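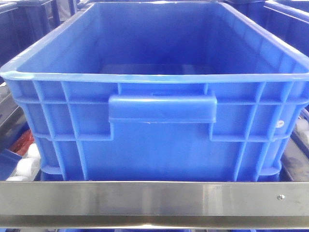 Chapter 7
Budgeting for Tote-Based Picking Cells

Most first-time buyers of an automated picking cell begin with the price of the robot. The quotation is easy to compare between suppliers, and it is usually the figure that reaches management first. In a typical small installation, however, the arm and its controller account for less than half of the total outlay. Conveyors, guarding, totes, integration labor and spare parts make up the remainder.

This chapter sets out a method for building a complete equipment budget. The worked case is the Gruresham distribution site, where Canan Aksoy prepared the capital request for a cell supplied by Plistasero. The request covered 2,956 totes and a seven-month schedule ending in July.

7.1 Fixing the load carrier first

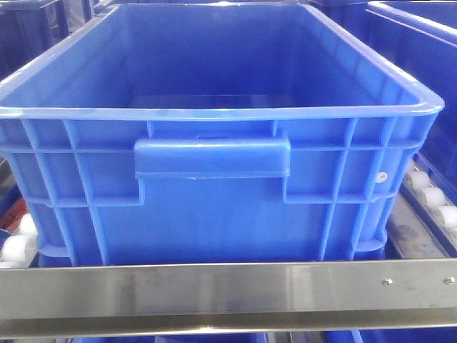
The load carrier should be specified before any other item is priced. Its base dimensions set the conveyor width, and its height and wall angle determine how far a gripper must reach. A ribbed plastic crate with a thick rim that flares outward and walls that taper toward the base needs two separate widths on the drawing – one at the rim and one where it meets the rollers. Guide rails are set from these values, with clearance added for wear.

Changing the carrier after purchase is expensive. At Gruresham, a late substitution would have required new guides at some 30 conveyor positions. The budget therefore lists the carrier as a frozen item, and any later change must be approved in writing and priced separately.

After reading this section, the student should be able to prepare a carrier specification sheet and identify each budget line that depends on it.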